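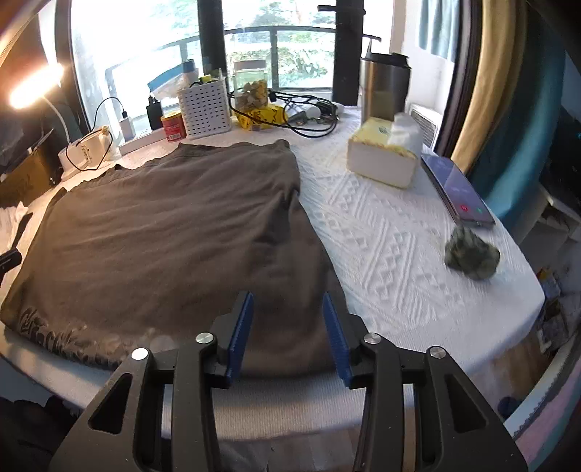 Figure 4. A folded garment with shallow wrinkles across the middle, on a white textured cloth.

4.2 Why people keep clothes they no longer wear

We expected old garments to leave the home fairly quickly once they fell out of regular use. The diaries told a much richer story. Over 13 months, the 151 households in Zornora and Molard wrote down what they wore, washed, mended and gave away, and 35 of them still had every garment they had listed at the start. Plain tops were the great survivors – they moved from work to weekend, from weekend to sleep, and from sleep to painting or gardening, often with no clear decision at any step.

Colour mattered more than we had guessed. Dark tops were kept longer in both towns, and several diarists wrote that stains and fading bothered them less on darker cloth. Fit mattered too, though a loose neckline was forgiven far more readily than a tight shoulder. 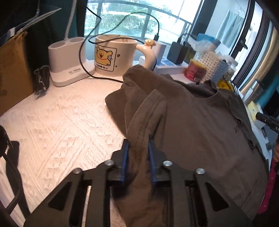
Did mending make people keep a garment longer? Mended garments did stay in the home longer, but most were already favourites before the repair, so we can't credit the mending alone.

This is one of the most exciting parts of the data set for us. The Molard diaries include many small notes on where a top came from, and gifts and travel souvenirs turn up again and again among the oldest pieces. Section 4.3 takes up these notes in full, using the 200 garments with a complete history. Storage space, which we had treated as a leading factor in our first model, had a weaker effect in both towns.
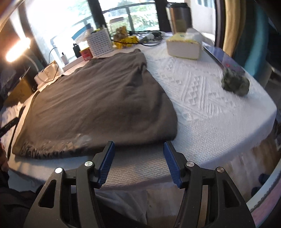
Figure 5. Dark grey garment, partly folded, on a white bedspread.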